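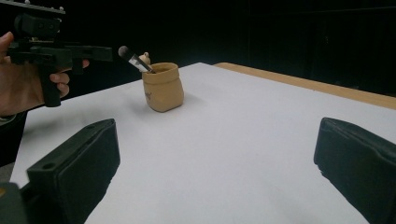

What is the Wirero puzzle exchange?
A lending library for jigsaw puzzles! You borrow a box, you build it, you bring it back and take another. We run out of the old post office building in Nisstead, with a second pickup shelf in Zarside, and at last check the catalog had 448 puzzles in it. Some are brand new and some are older than most of our members (the harbor set from the Lund collection has that lovely old-cardboard smell, and people keep asking for it).

How do I join?
Come by the Nisstead desk with something that shows your address, fill in the card, and you can take your first puzzle home the same day. Membership is $14 a year and covers everyone in your household. Kids can have their own card if they want one, and they usually do, because the kids' cards are yellow.

How many puzzles can I borrow at once?
Four per household. You can mix sizes however you like. If all four are 2,000-piece boxes, good for you, we'd love to hear how it goes.

How long can I keep them?
32 days, and you can renew once if there is no hold on the box. We don't charge late fees. If someone is waiting we'll send you a message, and if you're close to the end we'll often let you have a few more days to finish the sky.

Can I leave a puzzle half done and return it?
Of course. Break it up, bag it, and bring it back. Some puzzles just aren't fun, and there's no shame in giving up on a field of snow. Please don't return sections still joined together, though. The next person wants to do that part too!

What if a piece is missing?
Tell us! Write it on the slip inside the lid: how many pieces, and where in the picture if you know. We keep lost pieces in envelopes at the desk and a surprising number find their way home, sometimes months later, out of a couch or a vacuum bag or a pants cuff. Puzzles with one or two gaps stay in the catalog with a green dot on the spine. Anything worse goes to the craft box, which anyone can dig through for free.

Do you count the pieces when a puzzle comes back?
Only if it's a new donation or someone has reported a problem. For the rest we weigh the bag against the number on the lid. It won't catch a single small piece, but it does catch the corner of a bag that tore open in the trunk.

What's a good puzzle for a beginner?
Look for lots of different colors and clear edges between them. Shop windows, bookshelves, maps, and quilts are all great. Stay away from water and grass for your first few. Adults coming back to puzzles after years away tend to be happiest with 500 pieces, and then they're back two weekends later asking for a thousand.

Should I do the edges first?
Most people do, and it's a nice calm way to start. But try sorting by color or texture some time and building the middle first, especially on a collage. You may never go back!

Do you have anything for people with low vision or sore hands?
Yes, a whole bookcase of it, just left of the desk. There are large-piece sets that aren't childish (birds, trains, a really beautiful one of fruit stalls), plus tilting boards and clip-on lamps that you can borrow the same way as a puzzle.

Can I glue a puzzle I've borrowed?
Please don't. If you have fallen in love with one, ask at the desk. We have extra copies of some and will happily sell you one.

Do you take donations?
We do, in April and October. Tape the box shut, write on top whether you think it's complete, and leave it on the cart. Round puzzles and wooden ones are especially welcome. We can't use 3D foam models.

Can I pick up in Zarside?
Reserve by noon and your box will be on the Zarside shelf the next morning. Returns go in the bin underneath, lid side up, with a rubber band around it.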